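Tuesday, September 21, 2021

Back from lab and too wired to sleep, so you get the whole thing tonight, in one go, probably with typos.

First, the boring stuff. The heat in my apartment came on by itself this morning (in September!) and I woke up at five feeling like a baked potato. Couldn't get back to sleep, so I walked all the way to campus along the canal with my coffee and got to Craddock Hall before the doors were unlocked. Sat on the steps and did my stats reading. Ekimbridge is really pretty at that hour, I should be up for it more often. I won't be.

OK, so the project. We finally have our task! Everybody in the robotics seminar had to pick one thing for the arms to do by the end of the semester, and I've been going back and forth with Ningsih for two weeks about ours. She wanted folding. I wanted anything except folding, after hearing how last year's folding team ended up. We settled on hanging mugs on a mug tree, which sounds like something a toddler could do until you sit down and try to make two arms do it. The handle has to face the right way, the gripper has to come in at the right angle, and then you have to find a skinny little peg and slide the handle over it without knocking the entire tree flat. I love it. I also kind of hate it.

Our group is called Bamik, by the way. Ningsih made it up on the bus and typed it into the sign-up sheet before I could object, and now it's on the schedule and on our shared folder and I've gotten fond of it. The other group on our table is Beda. They're doing something with jar lids and they have the slot before ours, so we always come in while they're packing up and everybody is in everybody's way for ten minutes.

Today was our first long session, me driving first. I was terrible! I knew I would be, everyone is, but I had this secret idea that all those years of video games would finally pay off. Nope. My brain kept mixing up which arm was which. You stand across the table from the thing, so its right is your left, and every time I got a little nervous I moved the wrong one. Ningsih started saying "other one" in a very calm voice and by the end of the hour I was hearing it before she said it.

Rhiannon Meredith came by around the middle of it to see how we were doing. She's the grad student who looks after our section and I'm still slightly scared of her, though she's been nothing but nice. She watched me miss the handle a bunch of times and then told me to stop aiming the arm and look at the fingers. Just the fingers, where are they, where do they need to be. It helped a lot. She also said to bring the gripper down next to the mug first and stop there, take a breath, and only then go for the handle. I'd been trying to swoop in all in one move like a seagull going after fries.

She wants 24 clean tries from us before we're allowed to change anything about the setup. Clean means start to finish, no hands on the table, no pausing to fix the tree. We have two. TWO. Both of them are Ningsih's. I wrote them up in the notebook in my best handwriting so at least I contributed something.

We did have a long talk about where the mug tree should go. I wanted it close to the middle so the arms wouldn't have to travel, and Ningsih wanted it way over to the side so there's room to work. We tried hers first and I have to admit it's nicer. With the tree out of the way you can fuss with the mug as much as you want and not worry about clipping a peg.

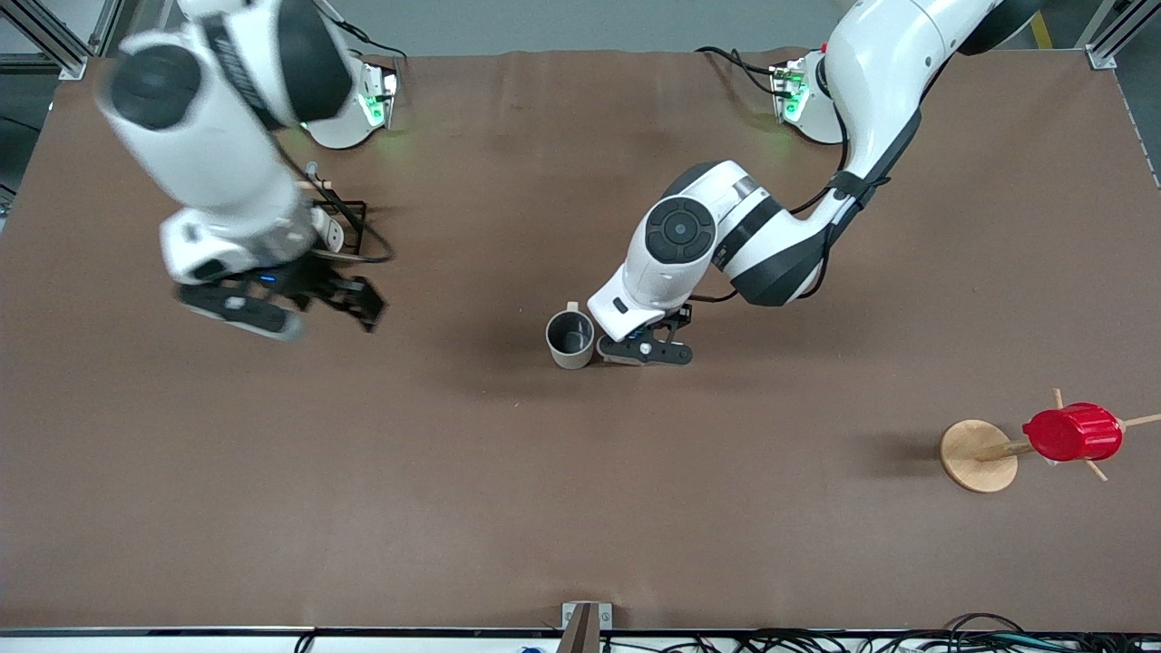
Left gripper lined up by the mug handle, mug tree over on the right.

I sent that one to Mom and she wrote back "why don't you just hang it up yourself," which, fair. Then she asked if I was eating vegetables. I said yes. I had a bagel for lunch and a different bagel for dinner.

The write-up for the first part is due next week, 800 words, and I said I'd do the draft if Ningsih does the chart. I have a title and one sentence. The sentence is "Hanging a mug is harder than it looks," and I'm pretty sure I have to take it out.

Things to remember for Thursday: bring the notebook (it's on my desk, under the library book), ask Rhiannon if we can get in a little early, ask Ningsih if she wants to swap and let me go second so I can watch her do a few. Also wear different shoes. Standing that long in my flat ones was a mistake and my feet are killing me.

Also need to call Grandpa back, and buy dish soap, and figure out who in this building controls the heat.

Bed now. I keep closing my eyes and seeing that handle.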